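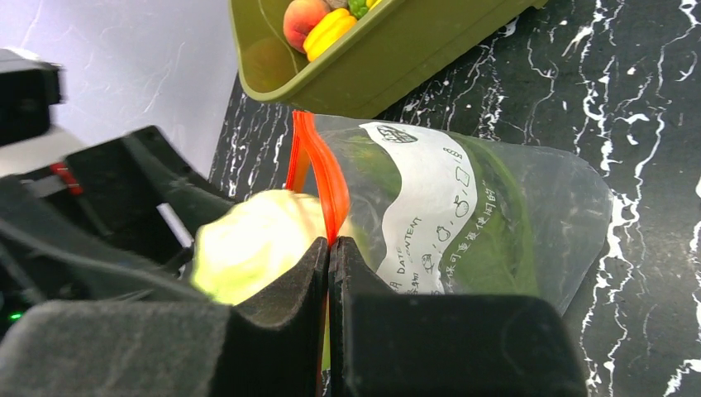 Ticket 1810: Episode guide shows wrong writer credits
Product: Plaltum TV archive
Opened: 23 April 2020
Status: Waiting on customer

Customer reports that 51 of the 72 episodes of Bavesgate list the series creator as sole writer. The co-writers are missing on the episode pages but still show up in search.

Cleared the page cache. No change.
Re-ran the credits import for season one. Co-writers came back on those pages.
Seasons two and three stopped with a timeout at record 350. Raised the limit and started again. Both finished.

Asked customer to check the pilot and reply.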